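Notebook, Giltance workshop, bench 2
February
Plates and the black rack

Picking up from the last page, where I had only gotten as far as cleaning the rack and writing down its length (436 mm on the long side, measured outside to outside, handles not included). The question is still which plates stand well in it and which ones slide, lean or jam. Italo Bassi wants one rack for the whole mixed set. I think we may end up with two, but the notes should come first.

Rack is the Gamo one, black wire with the wooden dowel handles. Set it down at an angle near the middle of the booth floor. It stays put better on the marble-look surface than it did on the bare bench, where one foot kept rocking. Pink leopard paper still up on the walls. It makes the rims of the pale plates harder to pick out from across the room, so I checked the lean from close in.

Started 11 in the morning.

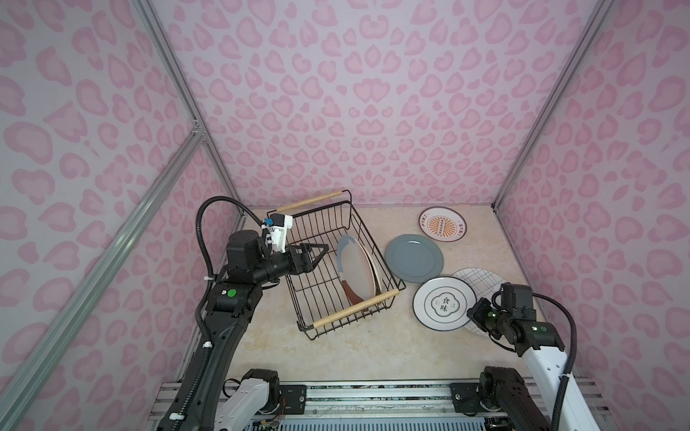 6 min read

First pair in the rack: the white one with the gray-blue swoosh and the brown brushstroke band, and behind it the cream one with the tan rim. They lean on each other. I had meant to give each plate its own slot with a gap between, but for these two it makes little difference. The cream plate finds the wire and stops, the swoosh plate finds the cream plate and stops. Left them for 20 minutes and went to wash the bowls. No movement when I got back.

Laid out flat to the right while I worked:

- white with dark rim, orange and red emblem, red Chinese characters around the border
- slate blue, plain
- white with thin black rim, 食味 in the middle
- white with the thin black plaid grid

The plaid one keeps ending up under the 食味 one. Please don't leave them overlapped. When you lift the top plate the lower one drags with it, and there is a fine gray mark on the floor panel now that I could not rub out with a damp cloth. Tried a little baking soda and that took most of it.

Notes by plate, from handling them:

Slate blue. Easiest of the lot to pick up and put down. Goes in square if you bring it straight down. If you bring it in tilted it catches the wire behind and stands crooked, and then everything placed after it stands crooked too.

Red border plate. Fine. Slight tick when the foot ring meets the lower wire. I listened for it each time and used it as the sign that the plate was home.

食味 plate. Foot ring is shallower than I expected. Needs a neighbor. On its own it settles back slowly, and I would not walk away from it.

Plaid. Slippery when wet. Dry it before racking or hold it with the cloth. I had it go sideways once and caught it against the handle. No chip.

Lunch, then swapped over to the second group. Moved the rack as well and forgot to mark where it had been, so positions from the morning and the afternoon can't be compared. Tape on the floor next time. The roll is in the Pfister drawer with the labels.

The bamboo plate went in with this group. I had left it out of the morning on purpose, thinking it would be too thick at the rim, and then Italo asked for it anyway.
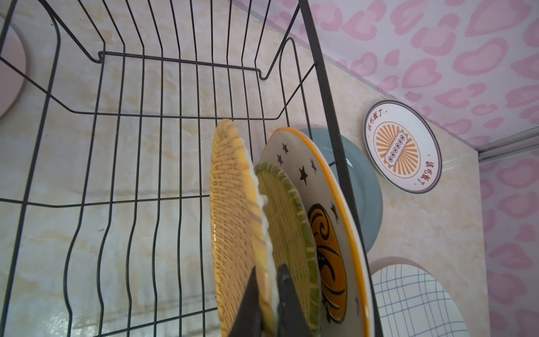

Lullance, February

Bamboo plate fits, but tilted. The weave is coarse and the pale edge is rough, a bit frayed to look at, and it grips the wire. Good for staying where you put it, bad for getting it out again. Pulled too fast it brings a fiber or two with it. I would lift straight up with one hand and keep the other on the next dish along.

It stands at the front of the row, with the others close behind it on the right side of the rack. I tried it at the back of the row first and did not like it. The hard plates slid down its face until the last one was lying nearly flat. At the front it takes the lean from the rest and the row stays together.

Two things to watch with a tight row like that. Drainage is poor. I put a tablespoon of water on each plate before racking, and the row still had drops between the faces at the end of the afternoon. The morning pair had dried. The bamboo should not sit against wet china overnight either, so if it is going in the row it goes in last, after the others have had their time.

The other is loading order. Right to left worked for me. Left to right I kept knocking the post with my knuckles.

Wires: gave all of them a wipe and ran a fingernail down the curves, looking for flaked coating. One rough spot on the lower crosswire. Ringed it with masking tape so we can see if it grows.

To do:

Tape outline of the rack on the floor before anything else.
Repeat the 食味 plate alone, with a timer.
Felt dots under the plaid plate for when it has to lie flat.
Ask Gamo if they sell the same rack with wider slots. Italo has the contact.
Bamboo plate back on the open shelf to air, face up.

Stopped at 4:30. Plates washed, dried and stacked with paper between them, slate blue at the bottom.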